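图内斯洛越野跑俱乐部七月例会纪要

时间：晚七点开始
主持：迪安·霍尔罗伊德（Dean Holroyd）
记录：俱乐部秘书
缺席：两人，已事先请假

一、上次纪要
无修改，通过。上次遗留的号码布退款问题已办结。

二、凯卡尔环线赛报名情况
目前报名70人，其中接力组4队，其余为个人组。个人组名额暂不增加。霍尔罗伊德提出，去年有几名选手在截止后才要求换组，终点计时表改了几遍，今年报名截止后一律不换组。与会者同意，由秘书把这一条写进参赛须知。
有会员问能否带狗参赛。答复：路线中段经过放牧地，不允许。

三、路线
原路线在亨德里克斯农场北侧的步道因塌方仍未开放。讨论了两个方案：
方案一，改走农场南面的车道，全程缩短一公里多，路面较硬。
方案二，从古尔涅索夫林场绕行，爬升增加，总距离与原来接近。
多数人倾向方案二。有人担心林场下坡段雨后太滑，后段选手经过时路面已被踩烂。决定先由路线组实地跑一遍，下次例会前交书面意见。林场方面的通行许可由霍尔罗伊德去谈。

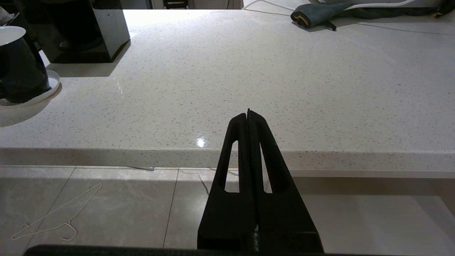
如采用方案二，第二补给站要从桥头移到林场入口，车辆可以开到，但只能停两辆。桥头原来的站点取消，路标相应减少。

四、补给与医疗
设补给站三处，供水、香蕉和咸饼干。今年不再提供一次性杯子，选手自带软杯，赛前邮件里要写两遍，去年有人没看到。
急救队报价已收到，与去年相同。要求急救车停在终点，另有两名急救员步行驻守最高点。

五、财务
账户余额3,264镑。主要待付款项为急救费、计时芯片租金和场地押金。奖牌订单已下，尾款货到后支付。
有人建议把报名费提高两镑，未获通过，明年再议。

六、关门时间
比赛上午9点出发。第二补给站的关门时间维持不变，终点关门时间延后一刻钟，以配合新增的爬升。若最后仍用方案一，则不延后。

七、其他事项
1. 周中训练继续从停车场大门出发，头灯自备。
2. 青少年组缺一名领跑，愿意帮忙的会员请联系秘书。
3. 俱乐部背心剩小号和加大号，中号需重新订，有意者在名单上登记。
4. 更衣室钥匙仍有一把未归还。

待办
霍尔罗伊德：联系林场，确认通行许可和停车。
路线组：试跑方案二，提交意见。
秘书：修改参赛须知，回复急救队。

晚八点四十分散会。下次例会地点不变，时间另行邮件通知。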